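Farnton store walk, first aid and small goods aisle
Checked by Efren Quiambao, 11 Aug 2018

I do this walk with a pen in one hand and a coffee in the other, so excuse the rambling. Items are marked OK, FIX or WATCH, and my comments go underneath.

1. Floor and aisle clear: OK
Swept before I got there. One step stool left open by the end shelf, so I folded it and leaned it behind the counter where it belongs (please, folks, it has a hook!).

2. Lights: WATCH
The tube nearest the stockroom flickers when the cooler kicks on. I wrote that down in February too. Work order 274 is still open with Pangilinan, and I've left them another message.

3. Shelves steady, no sharp edges: FIX
Gave every upright a good shake. Two clips on the bottom shelf are loose, and I'd like them swapped before anybody puts the heavy bottles back down there. The clips are in the Vekix box, second drawer. The metal edges felt smooth all the way along.

4. Bandage strips and small packets: OK
I like this bit, it's like tidying somebody's spice rack. I go through the stacks by hand, compartment by compartment, looking for torn wrappers, crushed corners and old dates. Anything with a split seal comes out, even if the strip inside looks perfectly fine. Put the older ones in front when you refill, and don't cram them in so tight that people have to yank.

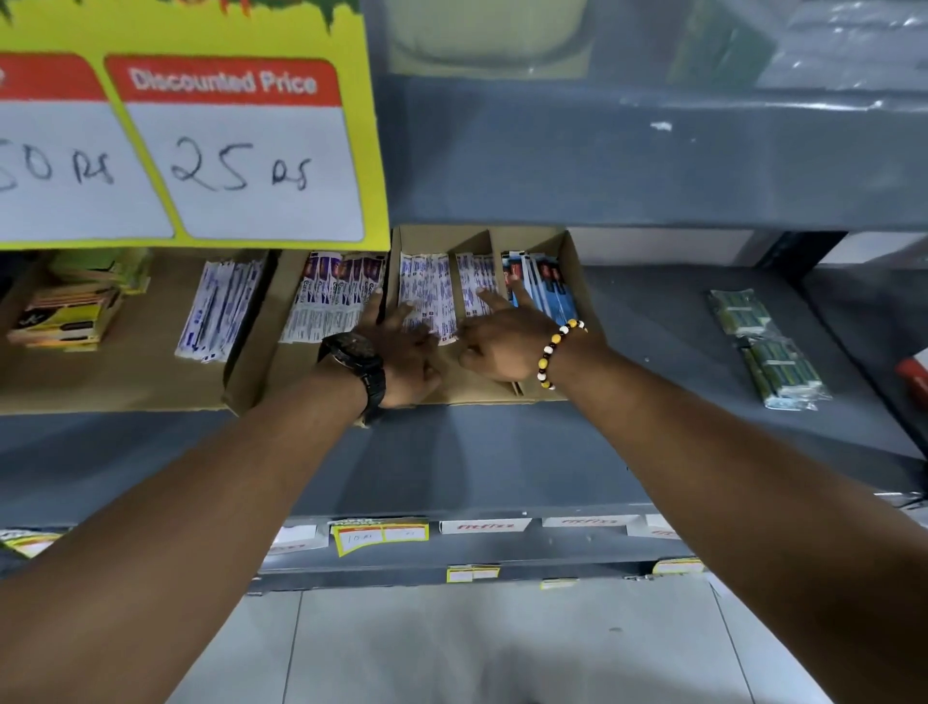 Can a bandage strip go back on the shelf if its wrapper is only creased?
A crease is fine as long as the seal is closed all the way around and you can still read the date, but a hole or a lifted edge means it goes in the discard bin.

5. Price cards: OK
The handwritten 25 Rs under "Discounted Price" is nice and big, and I could read it without my glasses. Keep using the fat black marker. The register rang up the same price when I tried it.

6. Fire extinguisher: OK
Tag number 314, needle in the green, pin in place. Somebody had hung an apron on it. I moved the apron.

7. Exit door: FIX
Opens, but you have to lean on it. I put a little Grarance spray on the hinges and it got better, though I think the bottom is dragging on the mat. Try it with a shorter mat.

8. Staff first aid box: FIX
Out of gauze and down to one pair of gloves. I've put 4 rolls and a box of gloves on the order sheet. Sign for what you take, even if it's just a little one for a paper cut.

Back next month for the clips, the door and the box. If the light gets worse before then, call me.
Efren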